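Shared Laundry Rooms in Student Housing: Use, Waiting Times and Textile Waste

Final report, Residential Studies Project Course
Prepared by Ayman Farah, Kevin Guzmán and Severino Palacios
Course supervisor: Norbert Kopecký

Summary

This report examines how residents of two student buildings, Calvo Hall and Drirnmont House, use their shared laundry rooms. The project group reviewed the sign-up sheets kept in both buildings, collected 100 written surveys and held 21 interviews with residents. The study found that waiting times depend more on when clothes are removed from the dryers than on the number of machines. It also found that a large share of the clothing left behind is never claimed. The report recommends changes to the booking rules and a fixed collection schedule for abandoned items.

Background

Calvo Hall and Drirnmont House were built to the same plan and have the same number of washers and dryers per floor. Residents of Calvo Hall reserve machines on a paper sheet posted by the door. Drirnmont House has no reservation system. The housing office had received complaints from both buildings during the previous school year, and the project group was asked to find out whether a reservation system reduces waiting.

Earlier student work on the subject, carried out by Eusebio Manzano under the project name Rurusine, dealt only with water use. His floor plans were made available to the group and were used to mark the location of each machine.

Method

Surveys were handed out at the building entrances and returned in a closed box. They asked for the usual time of day for laundry, the longest wait in the past month, and what the resident does on finding finished laundry in a machine. Interviews lasted 20 minutes each and followed a written guide. No names were recorded. Observations in the laundry rooms were limited to the period between 5 p.m. and 9 p.m., when both rooms are busiest.

The group did not have access to the electronic cycle records of the machines. Waiting times are therefore based on what residents reported, and some may be overstated.

Results

Residents of both buildings named the early evening as their usual laundry time. In Calvo Hall, reserved times were often missed without the entry being crossed out, and other residents were unwilling to use a machine that was marked as taken. In Drirnmont House, the main complaint concerned finished laundry left in the dryers. Several residents said they would not touch another person's clothes under any circumstances. Others placed the clothes on top of the machine or on the folding table.

Folding space was raised in nearly every interview, although the survey did not ask about it. Residents who had room to fold tended to finish in one visit. Those who did not have room left their clothes in the dryer and returned later with a bag.

Unclaimed clothing was stored in bins supplied by Pekeck. The bins had not been emptied on a regular schedule in either building. Towels, T-shirts and single socks were the most common items.

Recommendations

A reservation should lapse if the machine has not been started 20 minutes after the reserved time. Each laundry room should have 2 additional folding surfaces, placed away from the doorway. Unclaimed clothing should be held until the end of the month and then offered for reuse, with a final collection in August before new residents arrive.

The group further recommends that any later study obtain the machine cycle records before survey work begins. The survey form and interview guide are on file with the course office. 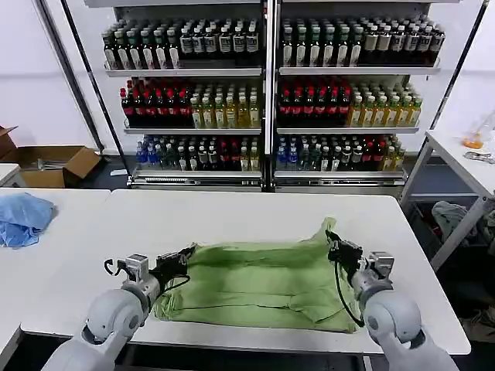

Figure 1. Green garment laid out on a white tabletop.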